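Sero open day, Foltomcombe

15 April 2025

I have been suspicious of coffee roasters' open days since the one last November where we paid to stand in a car park and be sold a grinder. So when Sero announced it was opening the Foltomcombe roastery to the public, free, with tastings, I read the small print twice. There was a booking fee of £2. It went to a food bank, the website said, and I will take their word for it.

Foltomcombe is not easy to get to. The bus stops at the bottom of the hill and the industrial estate is at the top, past the tile warehouse and a gym. Signs had been tied to the lamp posts but the last one pointed at a hedge. I followed a couple with a pushchair, who were also lost, and we arrived at the loading bay instead of the door. A young man in an apron waved us through anyway.

The talk at the start ran to half an hour and could have been ten minutes. We heard that the company began in a garage. All of these companies began in a garage. We heard the word "journey" more than I would like, and saw a slide of a hillside with no caption to say where it was. When somebody near the front asked which country it was, the answer was "origin", and the next slide came up.

Things got better on the roasting floor. The main machine is a Benedetti, second-hand, bought from a firm that had closed, and the woman running it clearly knew every rattle it makes. She didn't use the slides. She let us smell the beans at several stages, from the green ones, which smell like a hay barn, to the point just before they come out, when the smell is closer to toast. She drops them at 200 degrees for the house blend and told us so without being asked. I have been to places where that sort of number is treated as a state secret. She also said that most of what people taste as "burnt" in a high street coffee is simply old oil in a dirty machine. I don't know if that is true but I went home and cleaned mine.

My main doubt about Sero has always been the price, and I had hoped the day would settle it. A 400 g bag of the house blend is not cheap, and the Verna, their lighter single-farm coffee, costs a good deal more. The explanation offered was that the farmer gets more. How much more? There was a poster about this by the toilets, with a pie chart on it, but the slices had no figures. I asked. I was told the figures would be going up on the website later in the year. They may well do so.

The sacks were impressive, I admit. The store at the back held 864 of them on the day, according to the whiteboard by the door, all on pallets and all with a date chalked on a card. It was cool and dry in there and it smelled of rope. One of the older visitors wanted to know about mice and got a straight answer, to do with traps and a visiting cat that isn't officially allowed in. I believed that more than anything in the talk.

Then the tasting. Three coffees in unmarked glasses, taken with a spoon, with a sheet of words to choose from if you were stuck. I was stuck. I wrote "sour" for the second and was told kindly that the word on the sheet was "bright". It turned out to be the Verna. The couple with the pushchair liked it very much, so this may be a matter of what you are used to – I was brought up on instant. The first one, the house blend, was plainly good: round, a bit nutty, no nonsense. The third was decaf and tasted like it. 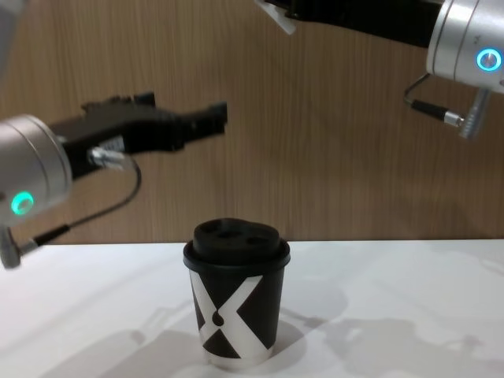
Takeaway packaging took up the last part of the visit, and I thought it would be where the claims got wildest. There was plenty about greener cups and very little about how many end up in the right bin. A paper cup with a plastic lid is still a paper cup with a plastic lid, and a big white X across a black sleeve doesn't change what happens to it after ten minutes on a train. I asked whether there was a discount for bringing your own. There is, but it isn't written up at the counter, so you have to know. I would put that on the wall before I put up another pie chart.

The shop was open at the end, naturally. Nobody pushed, which I will give them credit for, and there was no grinder for sale. Tea towels were on offer at a price I won't repeat. I bought one bag of the house blend and left the Verna where it was.

Would I go again? For the roasting floor, yes, and I'd turn up half an hour late to miss the slides. If you are taking children, the floor is noisy and there is nowhere to sit until the tasting. Wear flat shoes, as the store has a ramp that is steeper than it looks. The toilets were clean. Parking is free but there isn't much of it, and the tile warehouse next door isn't keen on visitors using theirs.

The bag, for what it's worth, had a roast date on it from the day before. I have had two pots out of it so far and both were good. I'm still waiting for the figures.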